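Gendik laundry room, Waltville. She's been running it since December and the first thing she threw out was the wire baskets. "They snagged everything. Sweaters, socks, my sleeve."

Now it's white plastic, little round holes all over, slots along the side, casters so it rolls. Wipes down in 5 minutes — she's timed it. "I'm not scrubbing wire agian."

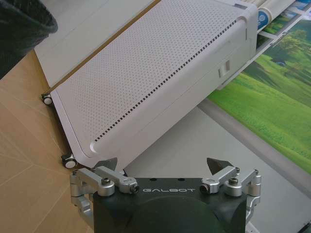 Her sister disagreed, said from the next room that holes just mean more places for lint to hide. They've had this argument before.

"Old toothbrush," she says. "Done."

Biggest headache is still space. The shelf from Culletti is 30 inches wide, the gap isnt. So the towels live on top of the dryer for now, roughly 80 of them — folded in thirds, never in half. She shows me twice.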